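Home Issues Authors Submissions Contact

4. Other people's opinions and the goals we keep

4.1 Why we asked about listening

When we began the Ganuron study we had rather expected to write about willpower, as so many before us have done, and it was only after reading the first batch of diaries that we saw how often our participants wrote about somebody else. A sister thought the evening course was a waste of money. A neighbour was sure the allotment would be given up by October. Hardly a page went by without a remark of this kind, and we felt it would be a poor sort of study that left them out.

We therefore went back to the 3,242 diary entries collected in Urnard and read them all again, marking each place where the writer mentioned advice, praise, doubt or a warning from another person. Entries that only reported a conversation, with no bearing on the writer's own goal, were set aside. Nearly 3,000 entries remained, and these form the basis of everything in this section.

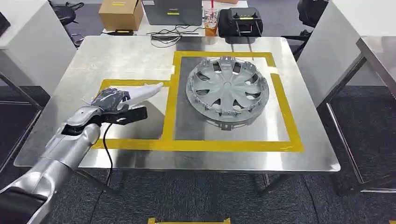 Figure 4a. Steel worktable with yellow tape outlines.

4.2 Asked-for and unasked-for opinions

It seemed sensible to keep apart the opinions people had gone looking for and those that simply arrived. The difference mattered more than we had supposed. Participants who had asked a friend for a view tended to write about it at some length, turning it over for several days and often keeping one part of it while quietly dropping the rest. Unasked-for opinions were written down in a line or two, but they had a way of coming back weeks later – sometimes in almost the same words – just when the writer was tired or had missed a few days.

We scored each diary with the Pettigrew scale of self-trust, which runs from 0 to 100. Those who scored above 65 did not report hearing fewer discouraging remarks than the others, and several of them seem to have heard a great many! What set them apart was a habit of writing down their own view first, before recording anyone else's. We would be cautious about calling this a cause, as people who already trust themselves may well find such a habit easier to pick up.

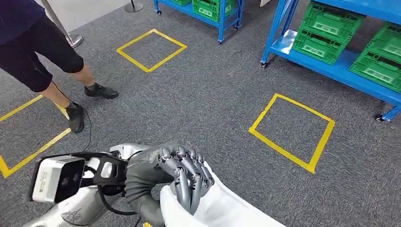
Figure 4b. Yellow taped squares on speckled grey carpet.

4.3 A note on kind discouragement

We should like to say a word for the doubters, who come out of the diaries rather better than might be feared. Much of the discouragement was plainly meant kindly, and a good number of participants said as much, even while they were cross about it. The Zenach workbook, which all participants were given at the start, has a page for listing "people whose opinion I value", and it was touching to find the same names there as in the complaints.

Whether a short exercise in writing one's own view first would help people with lower scores is a question we take up in Section 5.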